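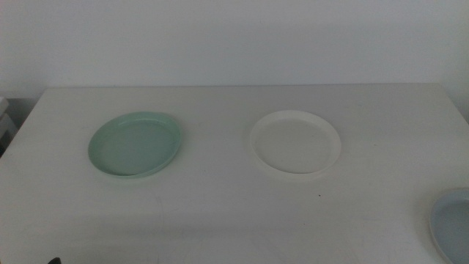
Mimley arm kit, worth the 900?

pkurian
Plates on my table right now: green, white, and a blue-gray one off to the right. I've been running the stacking routine that ships with the Mimley kit since June. Green is easy. White on a white table is where I lose my mind, it picks fine one minute and hovers over nothing the next. Anyone else?

takagi_t
Same with white. I put a dark placemat down and it got way better. 40 runs, 2 misses.

barnstead_sumathi
Placemat is a band-aid. For 900 bucks it should find a rim! I sent mine back and got the Botlow, and it does white on white out of the box.

takagi_t
Botlow also takes forever to calibrate, so pick your poison. And did you update the Mimley before you returned it?

barnstead_sumathi
Twice. No change.

D'Souza P
I'd wipe the table before blaming the kit. I see a crumb near the white plate and some smudges, and mine used to grab at specks like that until I cleaned up and dropped the speed to 4.

pkurian
Ha, ok, fair, wiping now. Speed 4 on the old menu or the new one?

D'Souza P
New one, under Grip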